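Fish finder keeps dropping depth and restarting, running log

Status: open, then closed, then open again, see the bottom

Unit: Grurkitz portable sonar, the small color one with the clamp-on transducer
Boat: 12-foot plastic sit-on-top, paddle only
Battery: Veloso 12 volt lithium, second season
Water: Grastow Reservoir mostly, the north arm

Posting this as one long ticket because support asked me to keep everything in a single place, and also because I searched for three evenings and only found half-threads where the guy says "fixed it, thanks" and vanishes. So this is going to be wordy. Sorry in advance!

What it does

I launch, turn it on, and for the first twenty minutes it's great. Bottom is crisp, I can see the weed line, I can see bait. Then the depth number starts blinking, goes to dashes, comes back with something silly (it told me 241 feet in a cove where I can touch bottom with my paddle), and a few minutes later the whole screen goes black and I get the startup logo. Sometimes it comes right back. Sometimes it loops through the logo four or five times and I give up and fish blind.

It's worse when I'm moving. Drifting, it may hold for an hour. The minute I dig in and paddle across the wind, off it goes.

First things I tried

Factory reset, twice. The first time I lost all my waypoints because I didn't back them up, so learn from me and copy them to the card before you touch that menu. I had 382 marks in there, a lot of them junk, but a few were brush piles I'd spent whole summers finding. Gone. I'm over it (I'm not over it).

Reset changed nothing. Same blinking, same logo.

Then I updated the software. Took two tries as my card was too big for the unit to read, and the message it gives you for that is just "Error," which, come on. An old small card worked fine. New version on, fresh settings, went out at 6 a.m. the next morning, and it died before I'd even made it to the point. I did catch a decent smallmouth on a tube while it was rebooting, so the trip wasn't a total loss.

Support's first answer

They wrote back pretty quick and asked three things: what's the input voltage on the screen, is the transducer clean, and am I using the original power cord. Fair questions. Voltage read 13.1 sitting in the garage. The cord is original but I cut it and put in a quick connector a year ago so I could pull the battery without climbing into the hatch. Probably should have said that in my first message.

Transducer was not clean. It had that brown fuzz all over the face from sitting in a slip for a week in the heat.
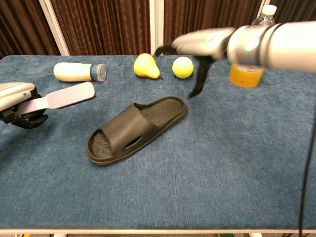 So, cleaning the transducer, since that was their number one suggestion and I got three emails about it. The face wants to be smooth, and mine was slimy with a crust around the edge. Don't go at it with a wire brush or a knife. I soaked it in warm water with a squirt of dish soap for half an hour and most of the fuzz wiped right off with a rag. For the crust I wanted something flat with some width to it. The light gray paddle-shaped thing, the one that looks like a foot file or maybe a spatula, is the sort of shape I mean, a handle you can hang on to and a wide rounded end you can lay down flat. If yours has any grit on it, keep it off the face completely and only use it on the bracket. I used an old plastic putty knife on the edge and my thumbnail for the rest. Rinse, dry, wipe it one more time right before you launch so there's no finger grease making bubbles.

Result: the picture was sharper, I'll give them that. I got separation between fish and bottom that I hadn't seen since it was new. But the restarts kept right on going, so the dirt was its own problem and I'd been living with both.

Watching the voltage

Next trip I put the voltage box up in the corner of the screen and kept an eye on it. This was the useful part and I wish I'd done it first. Sitting still it said 13.0 or 12.9. Paddling hard, it would dip to 11-something and pop back up. Right before one of the blackouts I caught it at 9.8. A lithium battery with most of its charge left has no business doing that, so I figured either the battery was cutting itself off or something between the battery and the unit was loose.

I swapped in the battery from my trolling motor setup, a big heavy thing that lives in the garage and has no place in a kayak. Strapped it behind the seat anyway and paddled laps off the ramp in flat water. Same dips! So the Veloso was off the hook, and I apologized to it.

The connector

You've all guessed by now. It was my quick connector, the one I was so proud of. I'd crimped it with regular pliers and taped it, and the tape had let water creep in. When I peeled it back the positive side was green, and three or four strands were all that held it. Every time I leaned into a stroke my heel was nudging the cord where it comes through the hatch, and those little strands would let go for a split second.

What I did:

Cut back past the green until I got to bright copper. That took more wire than I wanted, so now the cord is shorter and the battery had to move forward a few inches.
Put on a new waterproof connector with the heat-shrink kind of crimps, using a real crimping tool this time.
Checked the fuse holder while I was in there. Little bit of crud on one end, cleaned it with a pencil eraser.
Ran the cord along the other side of the hatch with two stick-on clips so my feet can't reach it.

Back on the water

Went out to the north arm and paddled every bit as hard as I could, on purpose, into a pretty rude chop. Three and a half hours, no logo. Voltage never went under 12.8. Marked a bunch of fish stacked along the old roadbed, got four to bite on a dropshot, and lost one right at the boat that I'm still grumpy about. I told support they could close the ticket.

Reopened, because of course

The restarts are gone, still gone after six more trips. But I've got a different thing now and they told me to add it here instead of starting a new one.

In shallow water it's perfect. When I go over the deep part by the Mindlow dam, the bottom drops out once I start moving at any kind of speed. No blackouts, voltage solid, just dashes where the depth should be. If I stop paddling it finds bottom again in a few seconds. The range was on auto, so I tried setting it by hand, and that helped a little. I also knocked the sensitivity up two clicks and got a screen full of snow.

My own guess is bubbles. When I took the transducer off to clean it I don't think I put it back at the same height, and it might be riding too close to the surface. There's a scuff on the arm where the clamp used to sit and it's a good inch off from where it is now. I'm going to drop it back down to the scuff and try again.

Questions for support, or for anybody who's got the same unit on a kayak:

Is there a right depth for the transducer below the hull, or do you just go by feel?
Does switching to the lower frequency help when you're moving over deep water? The manual has one line about it and I can't make sense of it.
Is there any way to get old waypoints back after a reset? I'm pretty sure I know the answer, but I've got to ask.

Last note for now. Moved the arm down to the old scuff mark and gave it one quick evening by the dam. It held bottom the whole way across at an easy pace, and only lost it once when a ski boat went by and I was bouncing all over the place. I want a couple more trips before I call it. Please leave the ticket open until I've tried it in some real wind.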